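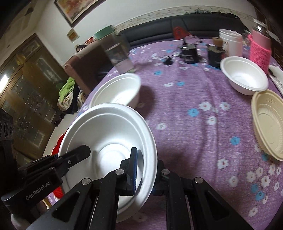 Liya Gudeta wrote back before I had finished my coffee: white bowls are fine for soup, but the shallow ones will fold if anyone carries them by the rim, so put the stew in something else.

24 February 2020
By Fuad Woldegiorgis
2 comments | 40 shares

She is right about the rim. I tested it this morning with water from the tap, 300 ml measured in the jug, one of the white disposables held at a single point. The wall flexes inward and the level comes up on the far side. At 200 it holds well enough. With a hand under the base there is no problem at all, but people at a lunch do not put a hand under the base. They have bread in it.

Decision: soup in the white bowls, filled to the first step below the rim. Stew in the enamel dishes from the lower cupboard, which means washing them tonight and again afterward. The cream bowl with the scalloped rim stays on the table for bread ends and peel. It is heavier than the others and does not slide on the cloth.

The cloth is the purple one with the small flowers. I had meant to use the plain one, but it has the iron mark on it from last March and I never got it out. The purple one is a little long on the sofa side. I folded the excess under and pinned it at both corners. One pin has already worked loose.

Bought at Brillby: two sleeves of bowls, napkins, dish soap. Total 690, which is more than last time for the same list. The napkins are thinner. The receipt is in the blue folder behind the phone bill. Justeck had the bowls for less but only by the carton, and I have nowhere to put a carton.

Sofa: I still have to clear the top of it. Everything that had no place during the week went up there, and it will come down on whoever sits first. The clothes on the brown armchair are to be sorted into keep and send. The send pile goes to Lagos with Bretilano if I can get the box to their counter before they close for the month. They quoted 40 for the small size. The small size will not take the coats.

Chair count is unresolved. The armchair can be used once the clothes are off it. Borrowing from next door worked last time, except that one came back with a short leg and I was blamed for the leg.

Afternoon: cut onions, soaked lentils, descaled the kettle (one lemon, two boils, rinse). The scale came off the bottom but not off the seam by the spout. Will repeat with vinegar.

Liya again at six, asking whether I had a ladle. I have a ladle. The handle is bent where it meets the cup, so it pours to the left. She will bring hers.

To do before bed: enamel dishes, second pin, move the bottles to the back of the table, find the lid for the large pot. I looked in the oven drawer already.

Last updated 24 hours ago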